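Skoria Forum > Manipulation and Learning > Handheld demos vs. teleoperation, small object results

birsen_t
12/15/20
Hello all. I promised in August that I would write when we had numbers, so here they are. The question was simple: if we collect demonstrations with hand-held grippers, does the policy become as good as one trained on teleoperated data? The task is to pick small round pieces and place them in a shallow tray.
We collected 1031 handheld demonstrations and 214 teleoperated ones. Both sets took the same number of operator hours, and I think this is the fair way to compare. With equal hours, the handheld policy was clearly better at the first grasp. With equal number of demonstrations (we cut the handheld set down to 214) the teleoperated policy was better, but the difference was small.
Aslı Coşkun did the training and I did most of the collecting, so please blame me for the data.

macaraeg_lab
Thanks for posting. I don't agree that equal hours is the fair way. If your teleop rig is slow, you are measuring the rig. Ours at Macaraeg gives much more per hour than yours, if I read your numbers correctly. What was the latency?

birsen_t
It is a reasonable objection. I did not measure the latency well, so I prefer not to give a number. Our operators complained about the missing touch feeling more than about the delay. When they closed on a piece they could not feel if it was held, so they waited and looked, and the time was lost there.

oldservo
But that waiting is useful data! A policy that learns to pause before lifting is a safer policy. My experience with handheld sets is that people move too fast and the robot copies a speed it cannot reach. Did you slow down the trajectories?

asli_c
Hi, Aslı here. Yes, we resampled them in time before training. Without this step the arm was behind the commanded position and pushed the pieces over the rim of the tray. We tried 4 slowdown settings and the result depends on this more than I expected. I would be careful with any paper that does not report it.

pamura_fan
Can you show how you hold them? We are building something similar on the Pamura mount and my wrists hurt after one session. Also curious if you are wired or wireless.

birsen_t
Wired, both sides. We had dropped packets with wireless and I lost patience. For the wrists, I keep my hands low and bring the fingers in from the side – it is less tiring than coming from above. Please see the view from the head camera:

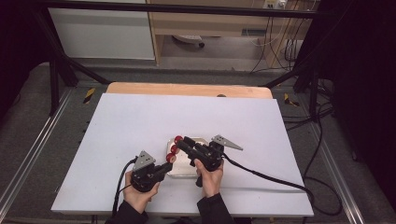 Both grippers over the tray, with three of the red pieces at the rim.

pamura_fan
Very helpful, thank you. Do the cables pull on your hands?

birsen_t
A little, when the slack is short. I leave a long loop on the right side and then I forget about it.

macaraeg_lab
Still not convinced about the hours, but I like the setup. White board under a clear tray looks hard for the depth. Do you use depth at all?

asli_c
No, only color images. We tried depth in an early version and the tray walls were mostly holes, so we removed it.

oldservo
How many people collected? If it is one person, the policy may have only learned Birsen.

birsen_t
It was 9 people, but I made the largest part, so your worry is partly right. We will train again without my demonstrations and I will put the result in this thread. Macaraeg, if you send me your teleop rate per hour, I can also repeat the comparison with that number.

macaraeg_lab
Will do. Give me some time to find the logs.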